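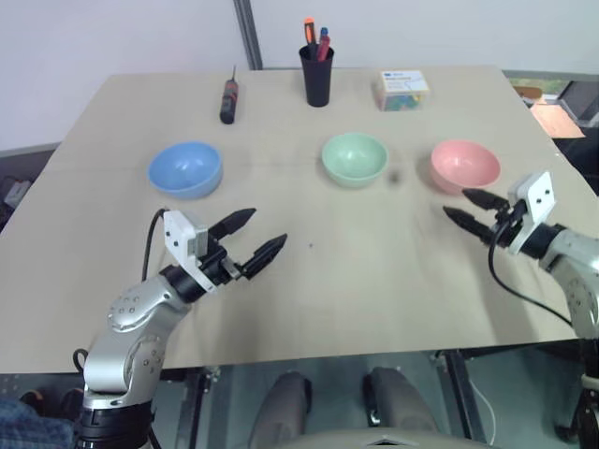 Le **petit bol de table**, appelé aussi **bol de tri** quand il ne sert pas à manger, est un récipient rond, ouvert et sans anse, plus large que haut, que l'on pose sur un plan de travail pour y réunir des objets ou des aliments en petite quantité. Il se vend souvent par séries de même taille et de couleurs différentes. Le bleu clair, le vert menthe et le rose saumon sont des teintes fréquentes dans les séries destinées à la maison et à l'école.

Le mot *bol* vient de l'anglais *bowl*. Il ne faut pas le confondre avec son homonyme, qui désigne en médecine la portion d'aliment mâchée (le *bol alimentaire*) et qui vient du grec par le latin.

## Forme

Le petit bol se compose d'un fond, d'une paroi courbe et d'un bord. Le fond peut être légèrement aplati, ou bien porter un anneau d'appui que les potiers nomment *pied*. La paroi monte sans angle vers le bord, et cette continuité distingue le bol de la boîte ronde, dont la paroi est droite. Elle permet de ramasser avec un doigt ce qui est resté au fond.

Le bord est la partie la plus sollicitée. Un bord mince facilite le versement, mais il s'ébrèche ou se déforme plus vite. Un bord épais ou roulé vers l'extérieur donne une meilleure prise. Dans les ateliers de Taston, où l'on fabrique des bols utilitaires, l'usage est de vérifier le bord à la main avant la mise en carton.

Les dimensions ne suivent pas de règle commune. Le modèle 684 du catalogue Harries, qui est souvent cité comme bol de tri ordinaire, a une hauteur de 57 millimètres et une contenance de 200 millilitres. Les bols plus grands sont appelés saladiers à partir du moment où ils servent à plusieurs personnes, mais la limite dépend des pays et même des familles.

## Matières

La faïence, le grès et la porcelaine restent courants pour l'usage alimentaire. Le verre est choisi quand on veut voir le contenu de côté. Le bois tourné convient aux aliments secs et supporte mal le trempage. L'acier inoxydable est préféré dans les cuisines professionnelles.

Les matières plastiques dominent pour le tri, le bricolage et les jeux d'enfants. Le polypropylène est léger et peu cassant. La mélamine est plus rigide et imite assez bien la céramique, mais elle ne doit pas être mise au four à micro-ondes. Une surface lisse à l'intérieur se nettoie mieux, une surface mate à l'extérieur glisse moins dans la main.

## Prise et versement

On tient un petit bol de trois manières. La prise par-dessous, avec la paume, est la plus stable et demande que le contenu ne soit pas brûlant. La prise à deux mains, sur les côtés, est réservée aux bols pleins. La prise par le bord se fait en pinçant la paroi entre un appui intérieur et un appui extérieur. Elle laisse le fond libre et permet d'incliner le récipient, mais le poids du contenu tire alors sur un seul point.

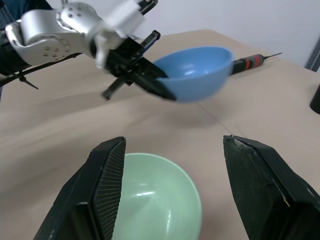
*Bol bleu clair tenu par le bord, en position inclinée.*

Pour vider un bol de petits objets, on approche d'abord le bord du récipient d'arrivée, puis on incline lentement. Les pièces rondes, comme les billes et les perles, partent avant les autres et roulent loin si elles manquent leur but. Les pièces plates restent parfois collées à la paroi. Il suffit en général d'un léger coup avec l'ongle.

## Le tri sur table

L'emploi du bol pour trier est ancien et très simple. On place plusieurs bols vides en ligne, à portée de main, et on donne à chacun une catégorie : les vis et les écrous, les boutons, les perles, les pièces d'un jeu. La ligne est plus commode que le cercle lorsque le trieur reste assis du même côté de la table. Les outils et le pot à crayons sont repoussés vers le bord opposé, de façon que le bras ne les rencontre pas.

La couleur des bols peut avoir un rôle ou n'en avoir aucun. Dans le tri dit *concordant*, l'objet bleu va dans le bol bleu. Dans le tri *libre*, la couleur sert seulement à nommer le bol (« mets-le dans le vert »), ce qui est utile lorsque deux personnes travaillent ensemble. Ysaline Masson, enseignante à Drivdale, recommande de commencer par le tri libre avec les enfants, et d'introduire la concordance quand les noms de couleurs sont acquis. Yurii Karpenko défend l'ordre contraire dans son cahier *Mains et récipients*. Selon lui, l'enfant qui associe déjà deux couleurs identiques apprend leur nom plus facilement.

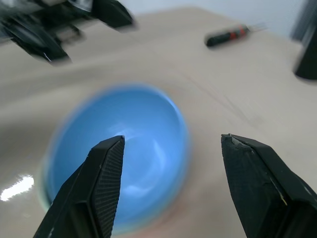
Les deux auteurs sont d'accord sur le nombre de récipients : ils conseillent de ne pas dépasser 6 bols sur la même table. Au-delà, le regard passe trop de temps à chercher, et il vaut mieux faire un premier tri grossier, vider les bols, puis recommencer avec un seul des groupes obtenus.

Pour conserver les objets une fois triés, le bol n'est pas le meilleur choix. Il n'a pas de couvercle, prend la poussière et se renverse. On transvase donc le contenu dans des boîtes fermées, de préférence transparentes et munies d'une étiquette.

## Rangement et empilage

Les bols d'une même série s'emboîtent l'un dans l'autre. L'emboîtement est dit *gigogne* au sens strict lorsque les tailles sont décroissantes, mais le terme est employé couramment aussi pour des bols identiques. Deux bols en plastique rangés encore mouillés peuvent adhérer fortement. On les sépare en passant de l'eau tiède sur celui de l'extérieur, sans introduire de lame entre les parois.

Le fabricant Kombridge ajoute sous le bord de ses bols trois petites nervures qui empêchent ce contact complet. La pile devient un peu plus haute et sèche mieux.

## Entretien

Un lavage à l'eau chaude avec un produit doux est suffisant. Les éponges abrasives rayent les plastiques brillants, et les rayures retiennent ensuite les colorants alimentaires comme celui du curcuma. Un bol qui a contenu de la colle, de la peinture ou de la visserie grasse ne doit plus revenir à l'usage alimentaire, même après un lavage soigneux. Dans les écoles, on marque ces bols d'un trait sous le fond.

## Voir aussi

- Coupelle
- Ramequin
- Saladier
- Vide-poche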